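My dishwasher broke on Saturday, so I have decided to become an expert on whether robots can do chores yet. Thread.

Short version: no. Longer version: also no, but with some very good exceptions that everyone has already stopped calling robots.

The dishwasher was a robot. You gave it dirty plates, you pushed a button, it gave you clean plates and one mysteriously dirty spoon. If you had shown that to my great-grandmother she would have asked what else was coming, and we would have had to say "well, a round thing that eats phone chargers."

I own the round thing. It has vacuumed my apartment 775 times, according to its app, which is very proud. I would like the app to also list the number of times I picked up the chairs, the bath mat and the cord of the floor lamp so that it could do so. I suspect that I am the robot's robot.

For scale: I work in the back of a kitchenware shop. We unpack, wipe, sort, tag, shelve. Every year somebody comes in to tell my boss that a machine will be doing this by next year. Last year it was a man from a firm called Brendeck, who had a slide deck and extremely clean shoes.

The Brendeck man asked what our hardest task was. My boss said boxes, because boxes are heavy. I said bowls. He wrote down boxes.

Boxes are easy! A box is what a machine would invent if you asked it to invent something to pick up. Flat sides, square corners, the label facing out. A box wants to help you.

A bowl does not want to help you. It's slippery, it has one thin edge worth grabbing, and if you grab that edge wrong it swings. You and I fix this with our fingertips halfway through the lift without noticing. I have tried to notice. I stood in my kitchen lifting a cereal bowl for ten minutes and learned nothing, because the part of me that knows how doesn't talk to the part that types.

And then there's what the bowl is sitting on. Tablecloths. My whole career I never gave a thought to the tablecloth, and now I think it may be the final boss. It slides. It bunches. It has a pattern on it, and to a person the pattern is just nice, while to a machine every printed shape is a candidate for being a thing.

(I say this with love. I once tried to pick a printed lemon up off an oilcloth, at a party, in front of people.)

My friend Hongmei Liang fixes conveyor machines for a living and finds all of this very funny. Her position is that a machine can do any chore you like as long as you first remove everything that makes it a chore. Same object, same spot, same light, no cat.

I asked her about folding laundry. She made a noise I can only describe as a door closing.

I asked her about clearing a table. She said that one's closer than people think. Two grippers, one to steady, one to lift, decent pads on the fingertips so they hold without crushing. She said the hands have gotten pretty good. It's knowing what to do with them that's slow.

I found that comforting. I have also had perfectly good hands for years.

What I hadn't understood is that a lot of the teaching now gets done by a person doing the chore the dumb way. You hold the gripper yourself, you squeeze, you pick up the bowl with it, you put it down. Then again. Then again with the bowl an inch to the left. So the road to never clearing a table runs through clearing a table 3910 times with pliers.

Somebody's arm gets tired so that eventually nobody's arm gets tired. I can respect this. It's also how I learned to gift wrap.

Try it with kitchen tongs, by the way, one pair in each hand. I did it tonight with every dish in the drying rack. You will feel clever for the first mug. By the second mug you'll be breathing through your mouth. I gave up on the colander and I'm not ready to discuss the saucer.

The tongs taught me more than the slide deck did. With tongs you can't feel whether you've got it. You squeeze, you look, you hope, you lift a little, you look again. Everything takes four times as long, and then you still have to wash it.

OK so what would I pay for, today, if somebody rang my doorbell with a working machine? My list:

Emptying the dishwasher (when I have one again).
Wiping under things, as opposed to near them.
Matching lids to containers. Name your price.

What I would not pay for: anything that needs me to "prepare the space." I saw an ad for a tidying gadget called the Duder where the room was already so tidy that the gadget basically toured it. It picked up one sock. Somebody had ironed the sock.

The shop, though. The shop I go back and forth on. Last month we unpacked 3231 pieces for the Trotgate order, and I would have handed any of the flat stuff to a machine with a little bow. Plates, trays, cutting boards, take them. Leave me the teapots. A teapot has a lid that is always planning something.

My boss, to his credit, told the Brendeck man he could come back when it could do one shelf, by itself, with customers in the aisle. The man said that was very valuable feedback. He has not been back. His pen is still here, it's a good pen.

So, can machines do chores yet? They can do the middle of some chores. The start (what is all this, whose is it, is it clean) and the end (where does it live, why is there already one there) are still us.

Anyway, the repair person can't come until the part arrives, so I'm off to do the dishes by hand, which I'm told is state of the art.

Last post, the work at hand. One bowl, one tablecloth, good luck to all involved.
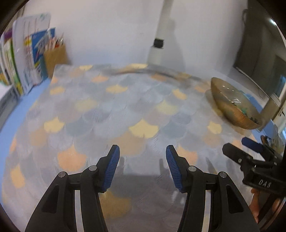

Suqin Su: I'd let it have the teapots and keep the plates, plates are the only restful part of my day. But the lids thing, yes, if a machine ever matches lids to containers I will clear out a closet for it to live in.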